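Foninberg Furniture Storage: Frequently Asked Questions
Updated Friday, September 1, 2023
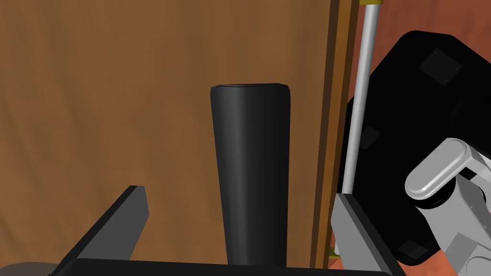
The questions below are the ones most often received by the storage office. They apply to all household accounts at the Foninberg and Haltar buildings. Business accounts are covered by a separate agreement, and their holders should refer to the terms sent with it.

What may be placed in storage?

Household furniture, boxed books, rugs, framed pictures, lamps and kitchen goods are accepted. Food, plants, fuel, paint, fireworks and anything alive are not. Pianos are accepted at the Haltar building only, and must be booked in advance.

How large are the units?

Units are offered in two sizes, 108 and 156 square feet. Most customers storing the contents of a one-bedroom apartment choose the smaller size. A customer who has chosen the wrong size may change once without a fee, provided a unit of the other size is free.

How should wooden furniture be prepared?

Surfaces should be wiped with a soft cloth and left to dry fully before the item is brought in. Drawers should be emptied, and doors should be tied or taped shut with paper tape. Plastic film must not be wrapped directly against wood, as it can trap moisture and mark the finish. Cotton sheets or moving blankets are suitable and may be borrowed from the front desk.

Is the building heated?

Both buildings are kept at a steady temperature throughout the year. Humidity is checked every weekday. Customers storing antiques or instruments may ask to see the readings for their floor.

When can I visit my unit?

Account holders may visit on any day between 7 a.m. and 9 p.m. The freight elevator at the Foninberg building closes one hour earlier. Visitors who are not named on the account must be accompanied by someone who is.

Are my belongings insured?

Basic cover of $1,000 is included with every unit. Customers whose belongings are worth more should arrange further cover, either through their own household policy or through the Trovorine plan, for which forms are available at the desk. Cover does not extend to cash, jewelry or papers.

Can you collect items from my home?

Yes. Collection is available within the city and in the Sepúlveda district. At least 4 working days' notice is required. The crew will carry items down stairs but will not take apart beds, wardrobes or shelving unless this has been agreed in writing.

What happens if a payment is late?

A reminder is sent by mail and email. If the balance remains unpaid after 30 days, access to the unit is suspended until the account is settled. Customers who expect difficulty in paying are asked to contact the office before the due date.

Do rates change?

Rates are reviewed each February. Written notice is given before any new rate takes effect, and customers who do not wish to continue may close their account without charge during the notice period.

How do I close my account?

Complete the closing form, empty and sweep the unit, and return both keys to the desk. Deposits are refunded to the original method of payment once the unit has been checked.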